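Support ticket 188: wrist cable on the folding cell keeps catching
Site: Wultton, bench cell with the lavender back walls
Status: open, waiting on part
Opened: 2022-08-13

Hello all, and sorry in advance for the length of this one. I would like whoever picks it up next to have everything in one place, so I'm putting in the bits that went nowhere too.

The trouble started as a stutter. During the garment routine the arm would reach for a waistband, get most of the way, and then the wrist would hesitate and throw a joint tracking warning. It didn't stop the cell, it just left a yellow line in the log and carried on, and for a while we all clicked past it (me included!). Then the warnings began turning up on the padlock routine as well, and that one asks for much more wrist rotation, so I pulled the log and found 16 of them in one run of 100 grasps. That was enough for me to open a ticket.

First thing I looked at was the load. The garments are light, so I didn't expect much, but a stretchy waistband does pull back when you lift it and I wanted to rule that out. I ran the pink trousers by themselves, picking at the gathered part of the waist each time and going slowly.

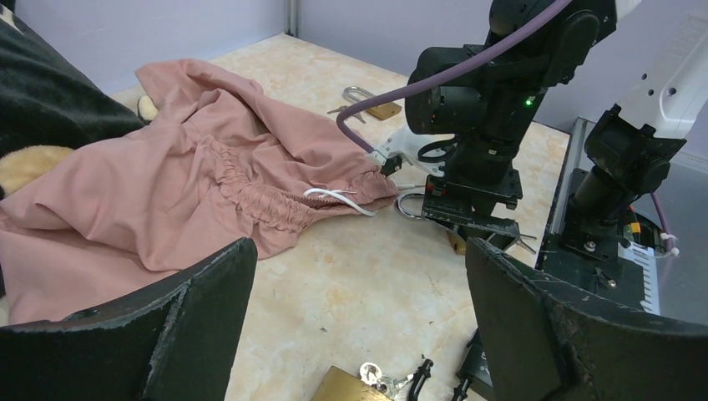 Posted by the cell maintainer, Wultton

The white finger had the edge of the waistband, and the green light on the arm was on. What I'd like you to look at is the purple cable. It comes down from the top in a long arc, crosses in front of the black arm and goes down toward the wrist, where it bends. On our older Skemach bench the same run is clipped in two places and hugs the arm the whole way. I think an arc that long has room to swing, and when the wrist turns it can come up against the arm and tug.

Things I tried, in order:

1. Restarted the controller and homed both arms. No change, and I didn't really expect one, but it's the first question everybody asks.

2. Dropped the wrist speed to half. The warnings got fewer but didn't go away. I put the speed back afterward so the next shift wouldn't wonder why everything was sleepy.

3. Checked the screws on the mounting plate below the joint. One took a small nip with the driver. The rest were fine.

4. Looked over the small red and yellow wires by the wrist module on the white arm. I pressed each connector home and wiggled gently while watching the live readout, and the readout stayed flat, so I'm fairly comfortable leaving those alone.

5. Swapped to the padlock routine and stopped it mid-grasp to see how the cable was lying with a hard object between the fingers. The padlock was upright and a little angled, with its lower end against the right finger, and I left it held like that while I had a good long look up and down the arm.
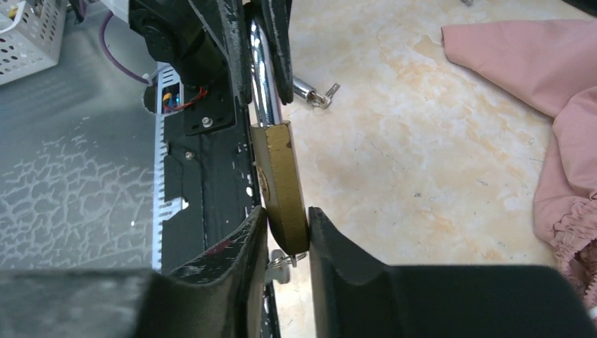 Where I've got to

The purple cable curves down and goes behind the black machinery at the top, and that's the part I can't see into from the front. My best guess is a pinch point back there. I haven't proved it. With the power off I slid a finger in as far as it would go and could feel the jacket, but I couldn't tell you whether it was nicked.

Also worth a note while you're in there: the bundle of red, yellow and blue wires shows through the small opening under the motor housing. I don't have a cover on the shelf for that opening, so I've added one to the Drotell order along with the cable clips. The black body of the arm has plenty of small chips and scratches, and the left finger is scuffed too. I don't believe any of it matters to the fault, so please don't spend your morning on it.

Update, later the same day

I tied the cable back with a soft strap from the Sani kit, loosely, with enough slack for full wrist travel, and ran 100 more grasps. We had 5 warnings. Better, and I was pleased, but it isn't fixed, and I'd rather keep this open than close it and see it again in March.

Next steps for whoever has the bench:

- Leave the strap on until the clips arrive. If it slips, stop the cell and power down before you reach in.
- When the clips come, take off the rear plate and look at the cable where it passes behind. Please take a picture and add it to this ticket.
- If the jacket is marked at all, replace the whole cable. Don't tape it.
- Run both routines at normal speed afterward and paste the warning count below.

Thank you for reading all that. The spare strap is in the top drawer with the hex keys.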